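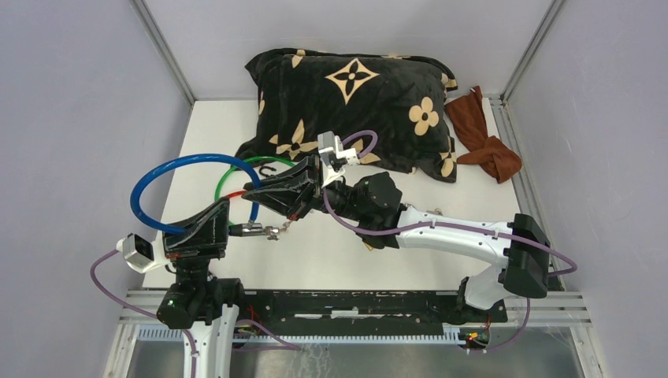 Slide 4: Soft furnishings in the Arville reading rooms

Thank the Hedlund trustees before moving to the figures.

The black pillow with tan flower motifs belongs to the Memonard range. Point out the diamond shape near the top center - the pattern was redrawn from a 1927 sample book. The rust-brown cloth, shown knotted at the middle, is from Skurala.

Key points to state:
- The program holds 313 textile items across 19 rooms.
- Each room may request up to 3150 dollars for replacements.
- Plush covers are to be brushed in one direction and stored flat.
- Cloths are to be untied before they are returned to the cupboard.

Pause for questions on storage. Requests for the next term close in September.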